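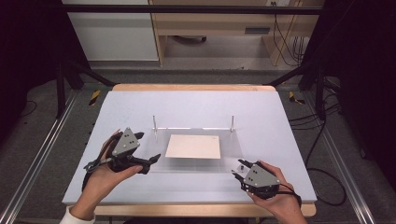

Hand-held grippers over the bench, Irnthorpe.

Rathjen Active Travel Safety Program
Progress report to the Wandent Road Safety Fund
Stream 2: Close passing and intersection conflict on mixed-traffic routes

Reporting period: to the end of March

1. Status

The stream is on schedule for data collection and one month behind on analysis. Spending is within the approved budget. No change to scope is requested. One change to method is described in section 4 and needs the Fund's written agreement before the next round of rides.

2. Background

The grant supports a study of how often people riding bikes are passed too closely on two arterial routes, and what road layout has to do with it. Crash records for both routes are thin. Most close passes never reach a police or hospital record, and minor collisions are under-reported. The study therefore measures passing distance directly, using a sensor fitted to the rider's own bike, and combines it with a short diary filled in after each trip.

The routes are the Irnthorpe corridor, which has a painted bike lane for most of its length, and the Nenura corridor, which has a wide kerbside lane and no bike marking. Both carry bus services. Kerbside parking is allowed outside peak hours on the Irnthorpe side only.

3. Work completed

Recruitment for the first round has closed. Riders were drawn from workplaces and from the two bike shops nearest the routes. The group leans towards regular commuters, and people who ride only on weekends are under-represented. This will be stated in the final report, and the second round will recruit through schools and the library to correct for it in part.

The passing-distance sensor was checked against a tape at fixed distances before it was issued. Error was small at the distances that matter for a close pass and grew beyond the width of a traffic lane. Readings past that point are discarded.

The first 1000 passing events have been cleaned and coded. Each event is matched to a road segment, a time band and a lane type. Events recorded while the rider was stopped, or was overtaking a parked car, are kept in the file but flagged.

Early results should be treated with care. On the Irnthorpe corridor, passes are closer where the painted lane runs beside parked cars than where it runs beside an open kerb. On the Nenura corridor the spread is wider, with more generous passes and more very close ones. Buses pass at a steadier distance than cars on both routes. No test of significance has been run yet.

The intersection work covers four signalised sites. Turning counts have been obtained for all of them. Conflict coding is finished at two sites and under way at the others. The most common conflict so far is a vehicle turning left across a rider who is going straight ahead.

4. Issues

Diary completion. Riders filled in the diary reliably for the first few trips and less so after that. The current form takes too long. A shorter version has been drafted that keeps trip purpose, weather, perceived risk and any near miss, and drops the questions on clothing and lights, which are already asked at sign-up. The Fund's agreement to this change is requested.

Sensor mounting. The bracket slips on seatposts with a tapered or oval section. A rubber shim fixes most cases. Trips with a suspected slip were removed from the file.

Roadworks. Resurfacing on the Nenura corridor closed the kerbside lane between the bridge and the rail crossing. Data from that section during the works will be reported separately and left out of the comparison between routes.

Analysis delay. Matching events to road segments took longer than planned, as the map base had an old alignment at the Irnthorpe end. The base has been corrected and the matching rerun.

5. Next period

Finish conflict coding at the remaining intersection sites.
Issue the shorter diary, if agreed.
Start second-round recruitment.
Fit the first model of passing distance by lane type, speed limit and parking.
Send the draft data dictionary to the Fund for comment.

6. Budget

Equipment is fully spent. Travel is under budget and the balance is expected to be used in the second round. Staff costs are in line with the plan. The analysis delay has been absorbed within existing hours. An itemised statement is attached as Appendix B.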